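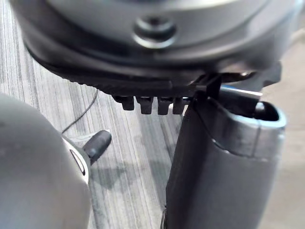

2024年7月7日

上个月有个读者发邮件问我，Ornum那个“生命数字”报告值不值得买。我本来想回一句“不值”，写到一半觉得这样太省事，毕竟我没看过。于是掏钱买了一份，完整版，16页，外加一段语音解读。

先说流程。填出生年月日，填姓名拼音，选一个“当前最关心的领域”，我选了工作。付款之后页面转圈，写着“正在推演您的数字矩阵”。推演什么呢？生日各位数相加，加到剩一位，小学生在草稿纸上就能做完。我算出来是5，报告也说是5，这一点上双方没有分歧。

分歧从第二页开始。报告说5号人“热爱自由，但内心渴望稳定”，“对朋友慷慨，有时会因此受伤”，“今年三月前后曾面临一次重要选择”。最后这句让我停了一下，因为三月我确实在考虑要不要换房子。可是再一想，谁的三月里没有一件能叫作“重要选择”的事呢？换工作算，分手算，给孩子报不报班也算。要是什么都没发生，还可以说你选择了维持现状。

我做了个很土的小测试：换一个生日，再买一份。这回的生命数字是2。两份摆在一起看，性格部分的措辞确实不同，2号人“敏感而善于倾听”，但后面“事业建议”那几页，除了开头一段，其余一字不差，连一个多打的逗号都在同一个位置。我给客服写信问这件事，回复说“宇宙的讯息有其共通性”。这话我没法反驳，也不打算反驳。

后来顺手看了看别家。Vandier走的是另一路，不算生日，算手机号码，建议我把尾数换掉，并且他们正好有号码卖。Galli卖的是改名咨询，页面底下一长串好评，语气像一个人写的，不过这只是我的感觉，没有证据。Jemgate相对老实，首页小字写着“仅供娱乐”，只是那行字是浅灰色印在白底上，我把屏幕调亮了才看清。

有朋友说我太较真，人家买个安慰，跟买杯奶茶有什么区别。我同意一半。花点小钱听几句好话，晚上睡得踏实些，我真的没意见，我自己心情不好的时候也会去翻星座运势，翻到好的就信半天。可奶茶喝完就完了，这份报告的末尾写着：您的数字矩阵中存在一处“能量缺口”，建议在15天内预约一对一疏导。价钱没写，要加顾问才能问。我加了，问了，是报告价格的好多倍，而且对方第一句话就问我最近是不是睡得不好。

我最不喜欢的就是这一步。前面说好话，哄着你觉得它懂你，然后忽然告诉你有个缺口。真正会去补缺口的，多半是最近过得不太顺的人。来信那位读者后来告诉我，她是失业以后刷到广告的。

也有我说不准的地方。语音解读里那位老师声音挺好听，讲到“不要总替别人着急”时，我还真的暂停想了一会儿。这句话放在谁身上都对，但那天下午我听着就是有点用。是不是数字的功劳，我很怀疑，可我也不想装作自己一点都没被打动。

回那位读者的信我最后是这么写的：完整版不用买，想知道自己是几号，把生日加一加就行。顾问别加，加了就删。她回信说已经加了，正准备删。

两份报告我都还留着，谁想对照着看可以留言，我把个人信息涂掉再发。退款我也申请了，目前状态是“审核中”。

近期文章
水逆到底是谁的锅
我退掉了那套能量水晶
塔罗牌App抽了一个月的记录
“吸引力法则”读书会旁听笔记
手相和掌纹识别，哪个更不准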